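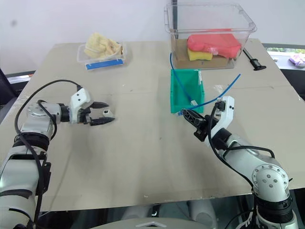 4. Recording a set of cable runs

This section covers recording runs for the cable and bin task. It assumes both arms have been homed and the joint check in section 3 has passed. The method compares two ways of training on the same task: one with the head view only, and one with the head and wrist views together. Both need the same recordings, so record all views every time, even if you only plan to use one.

4.1 Before you start

1. Put the green bin in the middle of the table, within reach of both grippers.

2. Stand the large clear container behind the bin. The foam and sponge may stay inside it.

3. Lay the cable so that one length goes into the bin. Leave enough slack for the arms to lift it clear of the rim.

4. Move both arms to the start pose and open the fingers fully.

5. Check the arm cables. They should hang in a loose loop and must not catch on a joint when the wrist turns.

Note: The bin does not have to sit in exactly the same spot for each run. Small changes between runs are wanted. Fulvio Benedetti's first set, recorded with the bin taped down, gave a policy that reached for the tape marks when the tape was gone.

CAUTION: Keep hands away from the arms once the run light is on. Use the stop pedal before you reach in to move anything.

4.2 Recording a run

1. Open Stulleo and choose the Vatden task profile.

2. Type your initials and the run number. Do not reuse a number, even for a run you threw away.

3. Press Record and wait for the tone.

4. Drive the arms through the task at a steady pace. If a grasp slips, carry on and try again within the same run.

5. Press Stop when both arms are back at the start pose.

6. Mark the run as good, recovered or failed.

"Recovered" means the task was finished after at least one missed grasp. Keep these runs. In the June comparison they were the runs that made the most difference to how the wrist-view policy behaved after a miss.

4.3 Checking the wrist view

Play back one run in every 5 and look at the wrist view at full size. Both fingers should be in view, entering from the bottom corners. Blur on the bin is normal while the arm is moving - do not delete a run for that alone. If the fingers themselves are blurred, the camera mount may be loose. Tighten it and repeat the check in section 3. 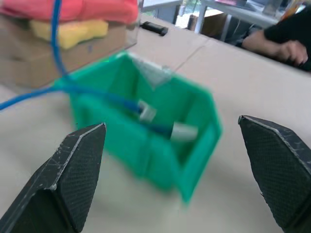
Figure 4. Wrist view with the fingers open and the bin blurred.

4.4 How many runs to record

The target for a full set is 1000 runs. The June set was closed at 783 good and recovered runs, and training went ahead on that. Failed runs are stored but left out of training unless Catrin Voyle asks for them.

Copy the set to the Morris drive at the end of each session. Do not rename the folders.

Questions about this guide: Elin Yorath or Pentti Tuominen, arm bench | © Fudow | Back to top

Related pages
Section 3: Homing and joint check
Section 5: Training with one view or two
Replacing finger pads
Notes on the June set (Eluned Price)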